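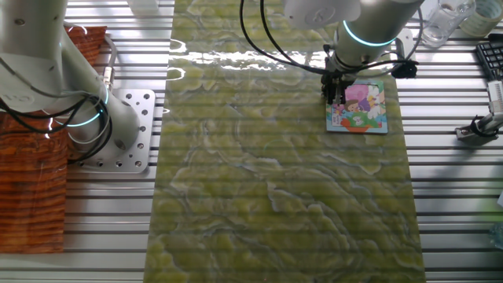 A cartoon child in bright colors, on a green marbled mat.

Skernier Toy Library Opens a Second Branch in Dollmont

14th September

Well, we did it! After a long spring of paperwork and a very long summer of painting shelves, I get to announce that Skernier Toy Library is opening a second branch, on Bostara Street in Dollmont. I'm Roya Bahrami, I run the place, and I've been grinning at strangers all week.

If you're new to us, we work like a book library, only with puzzles, games, blocks and dress-up clothes. You join, you borrow, you bring it back. We have 411 member families at the first branch and a waiting list for Saturday-style story mornings that I'd love to make shorter (sorry, everyone, and thank you for being so nice about it). 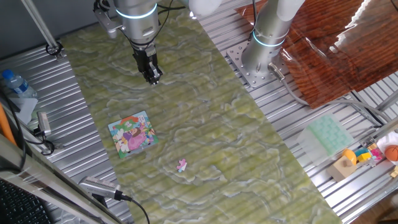 What you can borrow

The new branch starts out with 553 items, and 300 of those are puzzles, from chunky first boards up to the big ones that take over your dining table until December. Members can take home up to four things at a time and keep them for three weeks. Lost a piece? Tell us and we'll hunt for a spare. We don't charge fines for that, we never have.
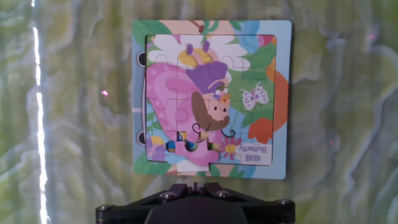 Imad Karam told me his twins have gone through every farm puzzle we own, twice, and he wants to know when the harder ones are coming. Soon, Imad! The next order is mostly for ages six and up, plus a shelf of quieter two-player games that parents keep asking for.

Membership is $12 a year per family, and your card works at both branches. Grandparents and foster families can join on the same terms.

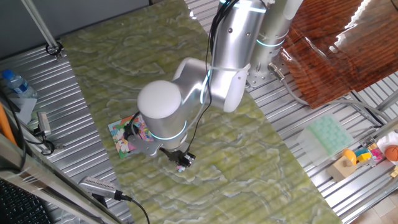

How to join or donate

Stop by either desk with something that shows your address, and you can borrow the same day. We're also taking gently used puzzles and games, as long as they're complete and have their boxes. Please hold off on soft toys for now, we're full to the ceiling.

Press questions can come straight to me, Roya Bahrami, at the Dollmont desk.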